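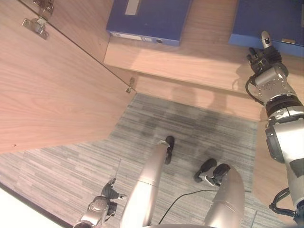

Last updated: December 8, 2020

Section 6. Shelf Retrieval (Binders and Box Files)

Shelf retrieval on the Istus unit remains a supervised function. An operator must be present for the full task. The unit is not yet a replacement for office staff in filing work.

6.1 Open the cabinet door fully by hand. Door opening is not supported in this release.

6.2 Position the unit facing the shelf, with both feet flat on the floor.

6.3 Check the cables at the arm and between the legs. Keep them away from the door and the feet.

6.4 Select Retrieve, then Binder. The right arm will rise to the shelf edge.

6.5 Confirm the target on the control tablet before allowing the hand to close.

Caution: Do not reach into the cabinet while the arm is raised.

Note: In trials at the Skirnside office, the unit completed 57 of 86 binder retrievals without help. Most failures involved binders standing close to a side wall. A trained clerk needed nearly 30 minutes for the same 86.

6.6 If the hand stalls, press Hold and lower the arm before moving the binder.

Report repeated stalls to Irfan Latuheru, Product Support.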